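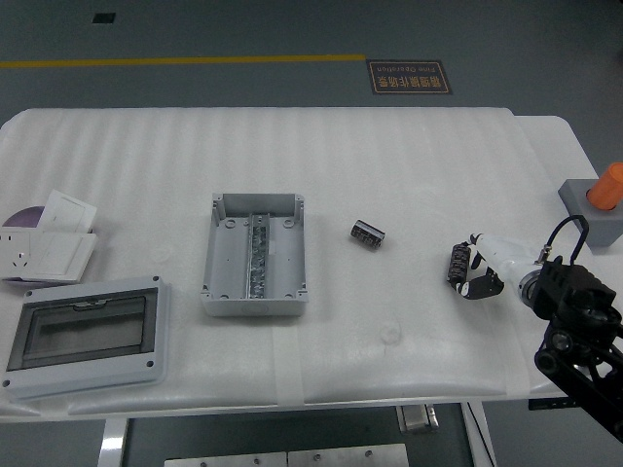
Bon, thread rapide sur les préhenseurs, vu que trois personnes m'ont demandé en MP. Comparatif pince vs main à doigts, tâche de type armoire électrique. 1/

Contexte : on doit choisir pour le projet Mandetti avant septembre. Budget serré, un seul bras au final, donc faut trancher. Critère principal = prise de petites pièces, borniers surtout. 2/

Côté pince : la Damard. Montée en 7 minutes, câble compris. Course suffisante pour un bornier pris par les flancs, l'orientation reste correcte si on serre bas. Si on serre haut ça pivote. Toujours. 3/

Réglage de force : parti de 100 % comme un idiot, le plastique n'a pas aimé. Redescendu à la moitié, puis encore un cran. Noter la valeur DANS le fichier de config, pas sur un post-it (je parle pour moi) 4/

La caméra au poignet aide énormément à l'approche. Par contre dès que la pièce est prise elle masque la moitié de ce qu'on veut voir. Iason dit de passer sur la vue du haut pour la dépose. Il a raison, c'est pénible mais il a raison. 5/

Le noir sur noir : bornier noir + doigts noirs = segmentation qui part en vrille. Pas trouvé mieux que de rajouter de la lumière rasante. Si quelqun a une autre idée je prends 6/

426 essais enregistrés pour la pince toutes positions confondues. Chrysanthi trie les logs, je donnerai les taux quand elle aura fini et pas avant, inutile d'insister en MP 😅 7/

Maintenant la main. La Kemow, doigts articulés + pouce. Sur le papier elle fait tout. En vrai l'étalonnage du pouce m'a mangé la matinée, à refaire après chaque coupure de courant. Doc constructeur : 2 pages, dont la couverture. 8/

Ce qui est bien avec : pièces rondes. Un condensateur couché, la pince le pousse une fois sur deux, la main l'enveloppe. Faut juste arriver par le dessus et pas trop vite. 9/

Ce qui est nul : l'encombrement. Dans un boîtier à parois, avec un rail au milieu, les doigts touchent le rail avant la pièce. J'ai replié un doigt de force dans le contrôleur, ça passe mais c'est du bricolage. 10/

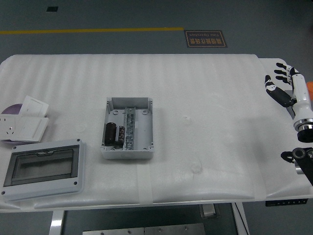
Question qui revient : est-ce qu'on peut garder le même contrôleur pour la pince et pour la main ?
Le même suffit chez nous, à condition de charger un profil par outil et de refaire le zéro à chaque changement. Sans le zéro, décalage garanti en bout de doigt. 11/

D'ailleurs le contrôleur c'est l'Antoniadis, ancienne version. Latence correcte avec la pince. Avec la main ça rame dès qu'on commande tous les doigts en même temps, il faut séquencer. Gangadharan a un script pour ça, je lui demande si je peux le partager. 12/

Petit truc mousse : on pose les pièces sur de la mousse, ça pardonne les descentes trop basses. Mais elle gondole et la hauteur change d'un endroit à l'autre. Donc palper avant chaque série, ou scotcher mieux que nous. 13/

Mon avis à ce stade : pince pour les borniers, main pour le reste, et si on me force à n'en garder qu'une, pince. Sajib pense le contraire, il va sûrement répondre dessous. 14/

Reste à tester : les plaques d'interrupteur (plates, lisses, l'enfer) et les couvercles a fenêtre. La suite quand j'ai les chiffres de Chrysanthi. 15/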